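Workshop notebook, Dendside play-equipment room
12/10/2019
Entry by Soon-im Jeon. Read and initialed by Jae-hoon Yeom.

Work on the toy kitchen set continued at the white table. The purpose of the day was to settle which pieces of play food and tableware are to be kept in the Clavness loan set, and to correct the entries in the register that do not match what is in the boxes. 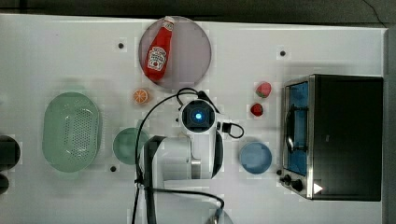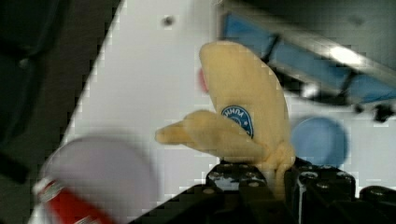 The register now holds 1,638 entries for all sets. The kitchen set was entered in April by Han-gyeol Woo, who used the supplier's names from the Dreria packing lists. Several of these names are of little help to a borrower. "Fruit, soft, yellow" has been changed to "banana, plush." The entry "strainer" has been changed to "colander, oval, light green," as there is a second strainer in the water play set and the two have been confused on return.

Bowls. The teal-green bowl and the pale blue bowl were entered on a single line. They now have separate lines. Mal-soon Kwon asks that color be given first in every bowl entry, and this has been done for the kitchen set only. The other sets will follow when time allows.

Plate. Retained. The color is entered as "mauve-pink, see-through." The earlier entry said "purple," and one borrower wrote to say that the purple plate was missing when it was in the box the whole time.

Ketchup bottle. Retained for the present. Si-woo Do holds that grocery packaging should be kept in the shop set, where it is used for sorting and pretend buying. My own view is that children cooking at a table want something to pour from, and that a kitchen set without a sauce bottle is a poor one. The matter is left open until the shop set has been checked.

Play food. The orange slice and the strawberries stay together in the small cloth bag. The strawberries are not the same size, and the register should say so, as they have twice been reported as a mismatched return. The plush banana does not fit in the bag with the others without being pressed flat and has been given its own place on the upper shelf of the box. The round blue label is to be left on. Fabric pieces are surface cleaned only — no soaking — and the care card in the lid has been rewritten to say this in larger type.

Toaster oven. Listed under furniture and large items, not under the kitchen set, and it does not travel with the loan box. The door glass is to be wiped with a damp cloth and nothing else. The spray cleaner used at Ma leaves streaks on glass and should not be brought over.

Shelf labels. The printer stopped at label 1,177 and the remaining labels were written by hand. They are legible but should be replaced. A new roll of 2,000 has been requested from Dreria, together with 300 clear sleeves for the care cards.

Carried forward:
Check the shop set for a second sauce bottle.
Find the lid for the kitchen box. The one in use belongs to the farm set and does not close on the left side.
Send the corrected list to Clavness — Han-gyeol Woo to do this once Mal-soon Kwon has read the bowl entries.

Initialed J.Y. Spelling of "colander" corrected in two places.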